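Progress Report to the Zarkach Fund – Paracha Community Arts Program
April

Work in this period went mainly into the after-school painting sessions, the move to the second building, and the supply budget. Spending is within the approved grant. One item, the kiln, is behind schedule and is covered further down.

Enrollment stands at 136 students across both buildings. The plan called for 120 at this stage. Most of the growth came from the middle school group, which filled within a few days of sign-up opening. We have a short waiting list for that group and have not opened a third section. We don't have a teacher for it, and the room is taken by the adult class at that hour.
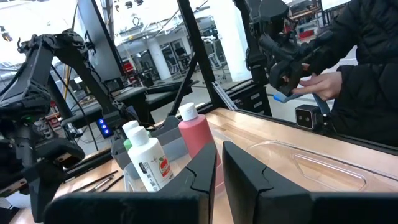
Nhàn Lã
Program Manager, Paracha

Supplies

We changed how we buy paint. Last year each teacher ordered separately and we paid shipping many times over. Orders now go through the office every other month. Teachers send a list by Monday and the office places one order with Cliltness, who gave us school pricing. Savings on paint and paper so far are $474. We have moved that money to the brush line, which was set too low in the original budget.

Squeeze bottles have been easier to handle than the large tubs we used before. Less paint gets poured out and thrown away at the end of a session, and the younger students can manage the caps without help. The cost per ounce is higher. Balakrishnan Varghese is tracking use by class through the summer so we can tell you whether the lower waste makes up for it.

Washable paint is used for all groups under ten. The older students asked for acrylics and we bought a starter set for each building. Aprons are still short in the east building.

Second building

The lease was signed and classes started there on time. The landlord repaired the roof leak over the storage closet and put in two new outlets. The sink drains slowly and has been reported twice. Until it is fixed, classes there rinse brushes in buckets and empty them in the hall restroom, which adds ten minutes to cleanup.

Elango Warrier has taken over the schedule for both buildings. Room conflicts were common in the first weeks and have mostly stopped – the remaining one is between open studio and the choir, and we expect to settle it before summer.
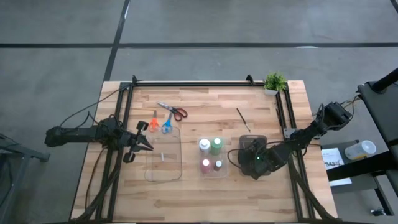 Butcher-block worktable on a concrete floor.

Kiln

The kiln has not been installed. The electrician found that the panel can't carry the load without an upgrade, and the first quote was well above our estimate. A second quote from Skorkex came in lower but does not include the permit. We ask that the kiln funds be carried into the next period. Clay classes are going ahead with air-dry clay for now. It cracks more, and the teachers have cut back on larger projects.

Staffing

Perrine Jacquet joined as a part-time teacher and has the two youngest groups. Lutz Rathjen will be away for most of the summer. His adult class will pause and start again in the fall. All staff background checks are current.

Spring show

The show is set for the end of the school year. We have printed 200 invitations and the library has agreed to lend display panels. Each student will hang one piece. Families can take work home the same evening.

Next period

We will hire for the third middle school section if a teacher can be found, get a full price for the panel upgrade with the permit included, and send the paint figures with the next report. The attendance sheets are on file at the office and can be sent on request.

Recent reports
Winter Progress Report
Request for Budget Change – Brushes and Paper
East Building Lease Summary
Summer Session Plan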